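Workshop floor paint peeling near the door – repair or start again?

zoia_b
10 August 2022
Hello all. I rent a small workshop and in July I painted the floor with a two-part epoxy from Prokex. Near the big door it already comes off in flakes, the size of a coin. The rest holds well, also under the heavy things.

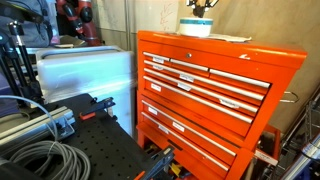
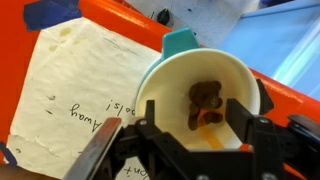
tumas_floors
How long did you let the concrete dry before you painted?

zoia_b
Nine days after washing. The can says seven is enough, so I thought I was on the safe side.

tumas_floors
Nine days is fine in the middle of a room. At a door the rain gets under the sill and the slab drinks it from the edge. Tape a square of plastic film there overnight and look for drops under it in the morning.

Taras Karpenko
I don't agree that it must be moisture. Flakes like a coin are for me a sign of a surface that was too smooth. Did you grind or only wash with acid?

zoia_b
Only acid, one time. The grinder rental was 258 for the weekend and I did not want to pay it for such a small floor.

Taras Karpenko
Then this is your answer. Scrape the loose parts, grind one meter past them, vacuum, and paint again.

danero77
Sorry, but grinding will not help if the water comes from below. I ground my whole garage and lost the paint at the door anyway, two winters in a row. Now I have bare concrete there and I sleep better.

tumas_floors
Do the film test first, it costs nothing. Then you can argue about the grinder.

zoia_b
Okay, I will do the film tonight. One more thing, I have around 200 ml of the resin left and the hardener is still closed. Can I use it for the patch?

Taras Karpenko
If both parts were stored indoors and the resin stirs smooth, use it. Weigh the two parts on a kitchen scale – with so little material the lines on a bucket are not exact enough.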